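Speaker notes: sorting small objects on a shared surface
Musalstead workshop series, second session
7 July 2022
By the Bridimer storage desk
6 min read

Opening. Do not read the title aloud. Start with the question from the first session: what is the smallest unit of tidying worth writing down? The answer given in May was a drawer. The position taken today is that a drawer is too large, and that a plate is the better unit.

Explain the term. In these notes a plate is any shallow, open container with a low rim, placed on a work surface to hold things that belong together for the moment. A saucer qualifies. A baking tray qualifies if the rim is low enough to reach over without lifting the wrist. A box does not qualify, because the walls hide the contents from anyone sitting down. The low rim has one job, to stop round items from rolling, and needs to be only slightly higher than the surface it encloses.

Background for those who missed the first session. The Grekska desk survey covered 17 shared tables. The count of loose items was taken at the end of the working period, with nothing moved beforehand. Most of the items were stationery. The rest were things people handle while thinking: puzzles, blocks, bottle caps. The survey sheet had no column for this second group, and the totals were wrong until one was added. Pause here. People who keep inventories will want to write this down.

Three classes are used from this point on.

Class A, consumables. Glue sticks, tape, erasers. They have a working end and a storage end, and they are used up.

Class B, handled objects. Puzzle cubes, blocks, anything without a function in the task at hand. They are not used up and they do not leave the table unless someone takes them away.

Class C, the container. It is counted separately and never as clutter, even when empty.

Common error: placing Class A and Class B on the same plate and calling the table finished. The surface is clearer, but the next person looking for glue has to read a mixed group. Mixed plates are acceptable as a stage. They should not be the end state. 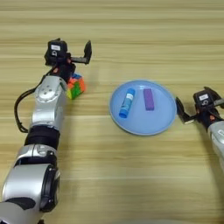
Cube on the table, glue stick on the plate.

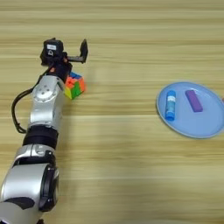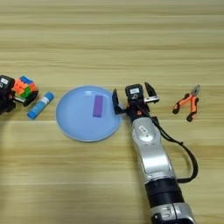 The plate holds the purple block in this one, and the glue stick lies on the wood.

Ask the room which class should own the plate. Expect a split. Those who work at a desk all day say Class A, on the grounds that consumables are wanted most often. Those who clear the desk afterward say Class B, on the grounds that handled objects have no other home. Both positions can be defended. The rule adopted at Musalstead is that the plate belongs to whichever class has no fixed storage elsewhere in the room. Where a pen cup or a supply shelf exists, that gives the plate to Class B. Where neither exists, it goes to Class A.

Do not let the discussion run past 12 minutes. The second half needs the time.

Second half: shape and position.

Cylinders. A glue stick on a bare table will roll if it is bumped, and the distance depends on the cap. Caps with flat sides stop early. Round caps do not. Store cylinders inside a rim or upright in a cup. If they must lie on the open surface, lay them at right angles to the slope, if there is one. Most tables have one. Check with a marble before the session, on the table nearest the door.

Cubes. They stay where they are put and cause few problems beyond the space they take. A puzzle cube has one added property, that people pick it up and put it down somewhere else. Over a week the position of the cube is a fair record of who has been sitting where. The Marar group tried giving the cube a marked square of tape. It was ignored.

Flat blocks. These are the items most often missed in a count, particularly on patterned or strongly grained surfaces. A block in a color well away from the table's own color is found sooner. This is worth saying slowly, as purchasing decisions follow from it. Small parts for shared tables should be bought in purple, blue or green. Tan and cream parts should not be bought for a wooden table at all.

Container color. The same argument applies with less force. A pale blue plate on light wood can be seen from across a room and still gives enough contrast for darker items placed on it. White plates performed well at Grekska but showed glue residue. Black plates hid everything dark and were withdrawn.

Container position. Keep it near the middle of the table, within reach from more than one side. A plate at the edge becomes the property of the nearest chair — this was the most consistent finding in the survey notes, and it held for round and square tables alike.

Container number. Use 2 plates at most on a table for four people. With a third, items begin to be sorted by who used them last, and the classes stop working.

Cost. Someone will ask. The Bridimer supply list allows 3000 for surface storage across all rooms for the year, and plates are the cheapest line on it. The money goes on cups and drawer inserts. If pressed for a breakdown, refer to the list and move on.

Labels. Not recommended on plates. A label fixes the contents, and the point of an open container is that its contents can change during the day. Labels belong on the shelf the items return to.

Closing exercise. Hand out one plate per table with an assortment of small items, at least one from Class A and one from Class B. Ask each table to clear the surface using only the plate, then to do it again with the other class as owner. Have them write down what was left on the table each time. Collect the sheets before questions, or they will leave with the participants.

Spare plates are in the cabinet by the projector. Return the marble to the same shelf.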